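Vindbridge Tabletop Kit - Frequently Asked Questions

Last updated 18th October

What is the Vindbridge kit?
It is a set of parts for teaching and testing pushing tasks with a robot arm you already own. You get a wooden work board, a set of shape blocks, a straight black push rod and our software.

Is the arm included?
No. Flerkik sells the kit without an arm. The rod bolts to the wrist of most small and mid-size arms using one of the 4 adapter plates in the box. If none of them fits, send us the hole pattern and we will tell you if we can make one.

Why a rod and no gripper?
Pushing needs fewer moving parts and less setup. Most users have the arm moving blocks on the day they unpack. A gripper can be used with the same board and blocks, but the software does not control it.

What shapes come in the set?
The set has stars, a heart, a hexagon, a triangle, a cube and cylinders, in red, blue, green and yellow. Some shapes come in more than one color so you can write tasks that depend on both, such as "push the yellow hexagon to the green star."

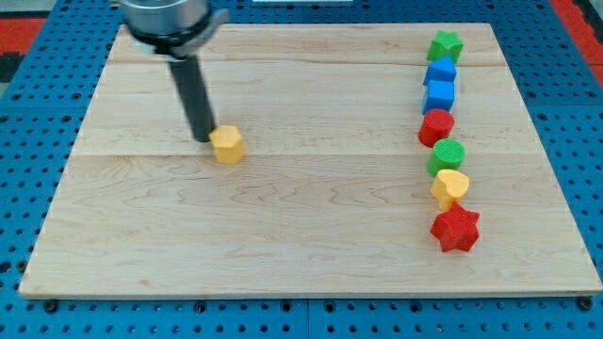 Blocks can be parked along one side while the arm works on a single piece. The software has a start layout for this, called Side Row, and you can save your own layouts next to it.

Can I buy single blocks?
Yes. Order them by shape and color from the Sorkinis parts shop. Quote part group 123.

How do I clean the board?
Wipe it with a dry cloth. Do not use water or spray. Dust slows the blocks down - wipe before each long run.

How many runs can I store?
The basic license stores 2,000 runs. After that, the oldest runs are removed unless you export them.

How long is the warranty?
The board and rod are covered for 5 years. Blocks are treated as wear parts and are not covered.

When do new orders ship?
Orders placed now ship from our Grīnberga warehouse in November. You will get a tracking number by email.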